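Writing the Short Story, Unit 4: Getting Dialogue to Carry Weight
Posted in February by Mawar Sumampouw

Welcome back, everyone! Last time we spent nearly the whole session on openings, and the pages that came in afterwards were a treat. I read all 34 of them over two evenings and kept wanting to call people up. Now we get to talk, or at least our characters do.

Start with what a line of dialogue is doing. In a first draft it's usually handing over information. "As you know, your sister moved to Watberg after the fire." The person being spoken to does know, so the only one who needs it is the reader, and the reader can smell it. Try giving the same fact to somebody who wants something. "Your sister's never coming back from Watberg, so you may as well sell me the truck." Now we've got the sister, the town, a truck and a grudge, all in one breath. I love it when that happens!

Tags. Use "said." Use it until you're sick of it, then use it again. Readers slide right over it. "Exclaimed," "opined" and "chortled" make them stop and look at the furniture. If only two people are in the room you can drop the tag for a few lines, but check back in before the reader has to count on their fingers.

Beats are the small bits of action between lines – she picks at the label, he checks the window. They're wonderful for slowing a scene down. They also breed. Go through your draft and mark every nod, shrug, sigh and glance. One writer in an earlier group found 7 shrugs on a single page, and it was a good page once five of them were gone.

Silence counts as dialogue too. In the handout story, "The Ferry at Joteo," the father is asked the same question three times and answers a different one each time. Read it out loud before you mark it up. The whole story runs 397 words and the word "sorry" never appears, though it's what the entire thing is about.

Dialect: go easy. Word order and word choice will do far more than dropped letters. Pick one habit of speech per character and trust it.
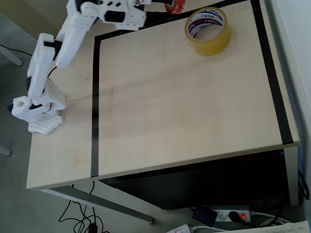 Keith Sowerby wrote in after the last unit to ask whether all this cutting makes everyone in a story sound the same, clipped and clever, and said his own grandmother never finished a sentence in under five minutes. Good point, and please keep the grandmother! A character who rambles is a gift, as long as the rambling is hers and she's steering around something while she does it.

For next time: write a scene of 133 words, exactly, between two people who are packing a suitcase. One of them doesn't want the trip to happen and may not say so. No adverbs on the tags. Bring a printed copy with wide margins, plus the page from Unit 3 if you haven't had it back from Frøydis Tangen yet.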